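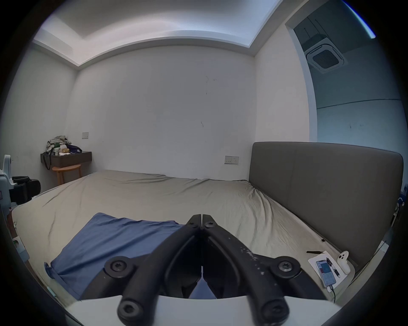
Lost most of a session to a loose screw. Right gripper, the hinge one, not the tip. Been folding tshirts on the bed for Skirnance, 167 folds in by then, and the fingers had started closing a touch late. I thought it was me being tired.

Checked the log at lunch. Jaw width reading was drifting, slow at first, then all over teh place. Last 12 folds are rubbish, roughly 40 before that are doubtful.

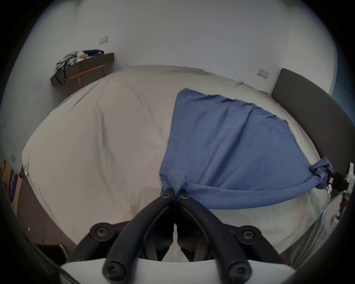 Messaged Malte Lindemann, who said stop, don't tighten anything until you've zeroed it. Had already tightened it. Of course. So then it read closed when it was a good bit open and the logger threw error 319 every time I pinched a hem.

Also pinched my thumb. Not badly but the linkage does bite, keep your fingers out of it while its powered. Filipa did the same in February and I laughed at her. Sorry Filipa.

What I do now before starting

1. Power off, wiggle both fingers, check every screw.

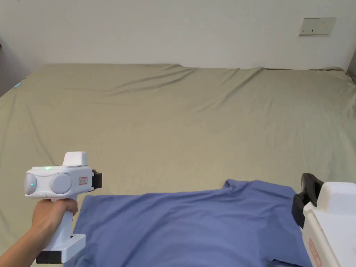

2. Power on, zero both sides with the jaws shut.
3. Five test pinches, look at the log, then start.

Threadlocker is on order.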